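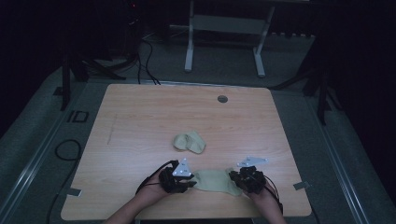

Stuart Yeoman's view is that most pairs of socks are spoiled in the drawer and not in the machine. The usual rolled ball, with one cuff turned back over the other, keeps that cuff stretched for as long as the pair is stored, and he regards it as the main cause of slack tops.

Yeoman looks after textile care at Kolavville, where the spring issue of his folding guide came out in March. The guide runs to 39 pages. Seven of them deal with socks, a share he defends.

"A shirt tells you how it wants to be folded," he says. "It has seams and a collar. A sock is a tube with a bend in it, and it will lie in any position you leave it. You have to decide where flat is."

His method starts with the single sock. It is laid on a hard, plain surface – he prefers a table to a bed, as a mattress gives under the hand and the creases stay in. The sock is held at both ends and drawn out along its length until the middle stops rucking. He is particular about the amount of pull.

"You take up the slack and no more. If the ribbing opens, you have gone too far. Let it back and smooth it with the side of the hand."

The heel is the difficult part. Yeoman describes two ways of dealing with it. In the first, the sock is laid on its side, so that the heel forms a corner and the foot and leg lie at an angle. In the second, the sock is laid with the sole down, the heel is pressed flat to the centre, and the whole thing becomes a strip. The side fold is quicker. The strip stacks better, and it is the one used in the guide.

Once the first sock is flat, the second goes on top of it, toe to toe and cuff to cuff. The pair is folded in thirds, toe end first. Nothing is tucked in. Yeoman accepts that a pair folded this way can come apart in a deep drawer, and advises a divider or a shallow box. The guide gives 13 centimetres as the greatest useful depth.

Much of our conversation was about bundles, by which he means socks that come off the line or out of the basket folded over on themselves. A sock left in that state dries unevenly, he says, with the heel and toe last. His advice is to open every bundle before any pairing is done.

"People pair first because it feels like progress. Then they are trying to flatten two socks at once, and one of them is still twisted."

On colour he has less to say. Beige and khaki socks are the hardest to match under a warm lamp, and he does his own by the window. He has tried buying a single kind and found that they fade at different rates anyway.

Asked about clips and sock rings, he is neutral. They do no harm if they are fixed at the toe. At the cuff they leave a mark in the ribbing, which in thicker wool may take a wash to come out.

The next issue of the guide will cover tights and gloves. Gloves, he expects, will need more pages than socks.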